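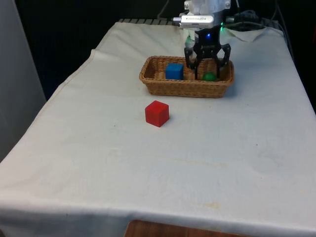

A wicker basket on a white cloth, low sides and a braided rim.

How to Get Old Yellow Stains Out of a White Tablecloth

I love old table linen. You can pick up a heavy cotton cloth at a flea market for next to nothing, and most of the time the only thing wrong with it is a few yellow marks from years in a drawer. A long soak fixes nearly all of them!

What you need: a deep tub or a clean bathtub, oxygen bleach powder (the kind without chlorine), plain detergent and a free day. This works on cotton and linen. Keep it away from silk and wool.

1. Rinse the cloth in cool water first. Old starch comes out at this point and the water can turn the color of weak tea, so change it until it runs clear.

2. Dissolve 200 grams of powder in a bathtub of hot water, filled just deep enough to cover the cloth. Stir until you can't feel any grit on the bottom.

3. Push the cloth under, let the air bubbles out, and leave it for 24 hours. Turn it over whenever you walk past.

4. Drain, look at it in daylight, and repeat if the marks are still there. My worst one, a big banquet cloth from the Sterkwood spring market last April, took 3 rounds and came up beautifully.

5. Wash on a normal cycle with detergent and line dry in full sun if you can. Skip the dryer until you're happy with the color. Heat can set whatever is left.

Iron it while it's still damp, wrong side first, and go easy along the hem. Rust spots are a different job, and oxygen bleach won't touch them. Try lemon juice and salt, test a corner, and rinse very well.

We use cookies to remember your settings. Accept | Manage preferences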